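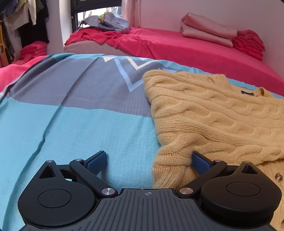 Primska has sold one product since May, a hand-held gripper kit for recording household handling tasks, and the company's lead mechanical engineer would sooner discuss its pivots than its market. The kit, called the Mahuika, has two fingers on black linkage arms, with a round metal cap over each pivot and a blue textured pad at each tip. Knitwear is a task she brings up early. A cable-knit sweater on a duvet, with one pad pressed to the edge of the knit and the other resting on the bedding, is in her view a harder case than any box or bottle. "A thick knit gives under the finger, and so does the bed," she said. "You have two soft layers and you want to close on only one of them."

The pad went through 16 molds. Early versions were smooth and slid over ribbed hems. Later ones had a coarse tread that snagged loose yarn. The production texture is a compromise, and she described it as such. "It will still pull a thread on an open knit if you drag it sideways. The manual says to lift before you move. People skip that page."

The Mahuika ships in a case with 2 sets of pads, a wrist strap, a charging lead and a license for Kasness, the desktop program that imports recordings and trims them. Calibration uses the printed crosshair on the central plate and takes 15 minutes the first time. I asked whether it has to be repeated. "After a drop, yes. After a pad change, yes. Otherwise leave it alone."

Pads are treated as consumables. Primska recommends replacing them after 20 hours of fabric work, sooner if the texture has gone shiny. Two screws hold each one. The screws are small, and the supplied driver is magnetic, a change made after the first batch of customers wrote in about lost hardware.

She was less comfortable on the subject of weight. The rounded housings on either side of the plate put much of the mass forward of the hand, and users who record long folding sessions report sore wrists. A lighter housing is in test – she would not give a date. For now the company suggests short sessions and switching hands.

The obvious comparison is the Grikton, which is cheaper and has a single moving finger. She has used one. "It's a decent tool for rigid objects. With a sweater I want both sides to move, so the cloth stays where it was when I started closing." She conceded that the Grikton is easier to clean, and that lint in the Mahuika linkages remains the most common support request. The recommended fix is a soft brush with the fingers fully open. Compressed air drives the lint further in.

Replacement pads are sold in sets, and existing owners can order the magnetic driver separately.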